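Speaker notes: Two hand-held grippers, one floor
Talk for the Totia workshop, Sunday, August 28, 2022
Slot: 30 minutes including questions

Start without the title slide. Say who I am and what I work on, then go straight to the question people came for: we had two hand-held grippers, we wanted to know which one to keep using for recording, and we ended up keeping parts of both.

Mention that Volodymyr Stelmakh did most of the recording and I did most of the sorting afterward. Jolien De Haan set up the scoring and should get the credit for it. She's in the room, so point her out in case people want to ask her about it at the break.

What we compared

The first tool is the one from Ternell. Parallel jaw, trigger in the handle, soft pads. It comes assembled. The second is the Flulteck, where the fingers swing in toward each other on an arc and the trigger pulls a linkage. It comes as a kit and took an afternoon to put together. Both carry the camera on the hand, looking down past the fingers.

Say early that we didn't compare arms. The arm in our lab stayed the same through all of this and so did the controller. Someone always asks, so get it out of the way. If they want arms, the Butkienė people are talking after lunch.

Explain the two jobs of a hand-held gripper. A person has to be able to work with it for an hour without hating it. And the recordings have to look enough like what the robot's own gripper will see that a policy trained on one can run on the other. Most of the arguments we had in May were between those two jobs.

How we ran it

We used 91 small tasks. Read out a few so people get the scale: pick up a sock, put a cap on a marker, move a cup from the floor to a shelf, close a drawer, pull a cable out from under a mat. Same list for both tools. Every task was done by the same people in a shuffled order, so that nobody did all the Ternell runs fresh and all the Flulteck runs tired. Total was 3000 recordings after we threw out the ones with a dead battery or a full card.

Scoring. Jolien's sheet has one line per recording. Did the grasp hold on the first try, did it hold on the second, were both fingertips visible at contact, was the object visible at contact. All yes or no. We tried a five-point scale first and gave it up after two people scored the same batch and disagreed on half of it. Yes or no is boring and people agree on it.

Pause here. Ask how many in the room have scored their own recordings by hand. Then go on to the camera part.

The view between the fingers

This is the part I most want them to remember. When you pick a gripper for recording, you're also picking what covers up the middle of your picture. With a parallel jaw the fingers come in from the sides and stay near the sides until the very end. With angled fingers the tips are already well inside the view when the gripper is open, and you look at the work through the gap.

I expected that to hurt the angled fingers. It did for small things. A marker cap disappears between the tips well before contact. For anything the size of a cup or bigger it helped, because the tips tell you where the grasp is going to be. People recording said they lined up faster. The policy seemed to like it too, though I'll come back to how sure I am of that.

Leave the next slide up while talking about floors and color.
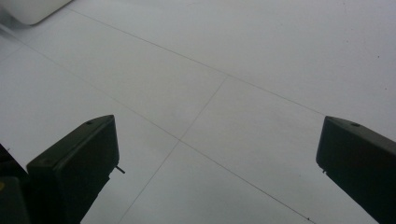 Volodymyr would rather have the fingers in a light color. His argument is that half of what people pick up in a real house is dark: remotes, shoes, chargers, the handles of pans. Dark fingers over a dark object give you very little edge to work with, and in those runs he had to guess at contact when he checked the scores. He wants one finger painted and the other left alone, so that left and right can't be mixed up either.

My answer, and say it as my answer and leave it open: dark fingers on a pale tile floor are the easy case. You can find both tips with a simple threshold and no learning at all, and for floor tasks we did just that to check the labels. On a dark rug the same threshold gave us nonsense. A light finger would move the trouble over to white plates and paper. We haven't tested painted fingers. If anyone in the room has, I want to hear it.

Point to the seams between the tiles. Straight lines on the floor are useful when you need to work out how the camera moved. Plain floor gives a tracker very little to hold on to. Where seams cross between the fingers you get a good corner, and you get it right where you care about it. In rooms with no seams or pattern we lost tracking more often, with both tools. So if you're recording on a plain floor, put something down with corners on it. A sheet of printed squares works. A newspaper works. Tape works if the owner of the floor agrees.

Fingertips

Short section. The tip shape mattered more than I planned for. Squared-off tips push flat things along the floor before they pick them up. A coin or a card slides away. The Ternell pads have a thin lip and can get under a card if you come in low. We lost a lot of first tries on flat objects with the Flulteck for that reason and very few on anything with height.

Also mention wear. The Ternell pads started to peel at the corners partway through and we had to reglue them. The Flulteck fingers scuffed and kept going. If you record on rough floors, plan for spare pads and keep a note of which recordings were made with new ones. We didn't keep that note at first and I regret it.

Handles and hands

The Ternell is lighter in the hand but the trigger is stiff. People with small hands used two fingers on it and then complained about the wrist. The Flulteck trigger is soft, with a long pull, and people tended to leave it half closed between tasks. That shows up in the data. You get a lot of recordings that start with the gripper partly closed, and the policy then learns to start partly closed as well. We fixed it with one instruction at the start of every session: open all the way, count to two, then reach.

Don't spend long on this. If there's interest, the stop I added inside the handle is easy to describe at the whiteboard.

Numbers slide

Keep it simple. Say out loud what is on it, for anyone at the back.

On tall and medium objects the two tools were close enough that I wouldn't choose on that. On flat objects the Ternell was better. On anything with a handle the Flulteck was better, since you can hook it from the side. Fingertips visible at contact: Flulteck ahead nearly everywhere. Object visible at contact: Ternell ahead on small things, no real difference on the rest.

Then transfer to the arm. We trained one policy per tool and ran each on the arm with matching fingers fitted. Nine tasks only. Say clearly that this is a small test and that I wouldn't bet a purchase on it. The Flulteck policy did better on the cup and drawer tasks. The Ternell policy did better on the card and the cable. Both were bad at the sock, in different ways. The Ternell one pinched too little cloth, and the Flulteck one closed late and pushed the sock along.

If the video plays, show the drawer clip. If it doesn't, skip it and keep talking. Don't fiddle with the laptop like last year.

What I'd do differently

Fix the camera angle and write it down. We let people loosen the mount to carry the tool in a bag, and it didn't always go back to the same place. A few degrees is enough to move the fingertips a long way across the picture. Now there's a scratch mark on each mount and a check recording at the start of each session, with the gripper held open over a flat floor and nothing in the gap. It takes a few seconds. If the tips aren't where they were last time, you stop and fix the mount.

Lock the exposure too, or at least decide on purpose to leave it on auto. Over a bright floor, auto exposure pulls the fingers down to near black and you lose the faces of the pads. Over a dark rug it opens up and washes out anything white. We left it on auto the whole way through, and I'm still not certain it was wrong, because the arm camera does the same thing.

Record open and closed fingers against the same floor for every change of pads or tips. Cheap to do, and it's the first thing I look for now when a batch scores badly.

What we use today

The Flulteck body with the stop in the handle. Squared tips for general work. For flat objects, a pair of tips I cut thinner at the end, and the recordings made with those go in a separate folder with their own check clip. The Ternell is still on the shelf and still goes out when somebody has a day of cards, paper and cables to get through.

Questions I expect

Cost. Give both prices from the sheet in the folder, and say the kit price doesn't include the afternoon.

Why no force sensing. We had one sensor and two tools. It would have been unfair to whichever went without.

Will the tip drawings be shared. Yes, the thin tips and the stop. Link is on the last slide. The scoring sheet is there as well, with Jolien's notes on how to handle the unclear ones.

Can people try them. Both tools are on the table by the door during the break. Please open them all the way before reaching for anything.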